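Section 7: When the gripper jams in the fixture

I've put this section on its own page because it's the one everybody ends up looking for in a hurry. If your arm is stuck in the fixture right now, skip to the steps. Come back for the waffle later.

First, what I mean by a jam. The arm goes down into the top of the fixture with a block, the fingers catch, and the controller keeps trying to reach a target it can't get to. In the Greltstead simulator you'll see the joints twitch, then the whole thing freezes and the log fills up with contact warnings. On the real bench you'll hear it first – a sort of grinding hum – and you want your hand on the stop button before you've finished wondering what the noise is.

My first one was in June. I'd changed the block size in the parts file and forgotten the release height, so the fingers opened while they were still down between the walls. The simulator didn't mind for a few cycles and then it minded a lot. I lost a run of 2,000 cycles because I hadn't turned on autosave (see Section 3, and please turn it on!).

CAUTION: On real hardware, never reach into the fixture while the arm has power. Paused isn't the same as off. Pause holds the joints where they are, and they can move again the second somebody clears the fault from the other keyboard.

Do your practice run in the simulator first. Load the standard table layout, step the program by hand and stop it with the gripper pointing straight down into the top of the fixture. Turn the view until you've got a clear look at the fingertips, with the tray and the rest of the table off to one side.
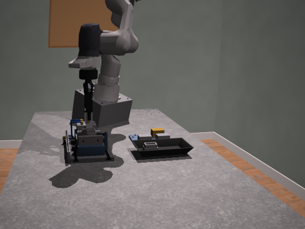 Hsiu-ying Yen reckons the bigger trap is the home button. Everyone hits it the moment the arm stops, she wrote, and home takes the shortest way back, so the wrist swings sideways while the fingers are still inside. Lift straight up first, every single time, and lock the home button out if your version lets you.

She's right, and I've moved that warning up into the steps. You can lock it under Motion, then Recovery, then "Require vertical clear". It's off by default, for reasons I've never got to the bottom of.

Clearing a jam

1. Press stop. On real hardware use the red button, not the one on the screen.

2. Don't press Home. Don't press Retry either.

3. Write down the joint values, or save the log. You'll want them later and they vanish on reset.

4. Switch to manual jog and set the speed to 9 per cent or lower.

5. Open the fingers one small step. If the fault light comes back, stop there and go to step 7.

6. Jog straight up until the fingertips are well clear of the top of the fixture. Watch the fingers the whole way, not the screen numbers.

7. If it won't come free, cut the power and lock it out. Then support the arm before you release the brakes – it's heavier than it looks, and it drops.

8. Check the fingers for bends before you run anything else.

Note: in the simulator you can just reload the last save at step 7. I'd still do the jogging a few times, so that your hands know it.

Before you restart

Set the release height to at least 25 mm above the fixture wall. Then run one cycle on step mode and let it go through the whole pick and place. If the contact warnings are gone, bring the speed back up gradually.

If they're not gone, it's probably the fixture offset. Section 8 covers that.

Last updated 10/10/19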